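Filed under: Home & Garden > Seeds and Sowing

How to test old seed before you sow it

Most packets of vegetable seed keep for longer than the date printed on them, but some kinds fade quickly. Parsnip is poor after a year. Tomato and cabbage will often do well after 5. A simple test on damp kitchen paper tells you what is worth sowing, and you can do it sitting down at any table. 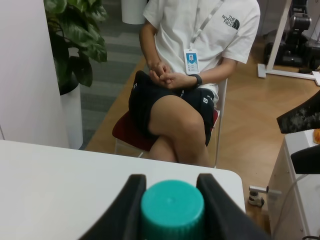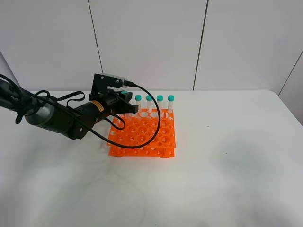
What you need

Kitchen paper, a plate, a clear plastic bag, a pencil and some labels. Tweezers help with lettuce and other small seed. A test tube rack is handy for keeping samples apart if you have a lot of kinds to get through, but egg boxes do the same job.

Step 1. Count out the seed

Take ten seeds of each kind. Don't pick the fattest ones, just tip them out as they come. If you have plenty, use 20 - the result will be more reliable.

Step 2. Dampen the paper

Fold a sheet in half, wet it and squeeze it out. It should feel damp but not drip. Lay the seeds on one half with a gap between them and fold the other half over.

Step 3. Bag and label

Slide the paper into the bag and leave the top slightly open. Write the name and the day you started on the label. Milagros Ledesma, who taught me this, puts the label inside the bag as well, in pencil, as ink runs.

Step 4. Keep it warm

A shelf indoors is fine for most seed. Keep it out of direct sun. Lettuce prefers somewhere cooler.

Step 5. Check and work it out

Look every other day and add a little water if the paper is drying. Peas and beans show a root within a week or so, parsley can take four. Eight or more out of ten is good seed. With five to seven, sow twice as thickly. Below that, buy fresh.

Sprouted seeds can be potted up if you handle them gently - the root snaps easily.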